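Vistby project: progress note for the Bollura fund
12/07/2024

Hi all,

Time for the update I promised you! Quick reminder of where we stood in April: we had a way of picking up stiff things (boxes, cups) that worked well on the bench, and a plan to see how it copes with plastic wrapping in a lived-in home. We're now well into the home part, and I'm happier than I thought I'd be.

What we've collected

We have 1,615 grasp attempts logged from 4 homes, all through the wrist camera. Priltport is the one I keep going back to, with its flowered carpet and all that window light. Clear plastic over something dark and soft is still our hardest case, because the shine moves whenever the arm does and the depth guess jumps around with it.
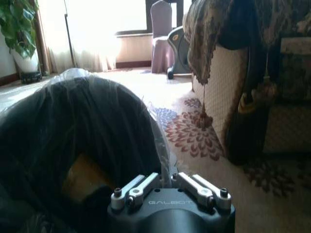 What changed in the method

We dropped the single-view grasp picker and went over to the Huenchumán scoring, where the arm takes 6 short looks from different angles before it commits. Anything bright that shifts between looks gets marked as glare and loses its vote (I love this part, it's so simple). The other half is deciding what's bag and what's product. Printing helps a lot there, so a toothpaste box coming out of a crumpled clear bag gives the scorer plenty to hold on to.
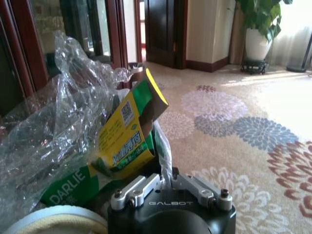 It's slower, I won't hide that, and I'd like to cut the looks down once the model settles. Plain dark fabric under plastic still needs its own fix, and I have two ideas I'm itching to try.

Next up

Another 100 attempts on soft wrapped items, then the write-up. The budget is on track and I don't need anything extra from you for now.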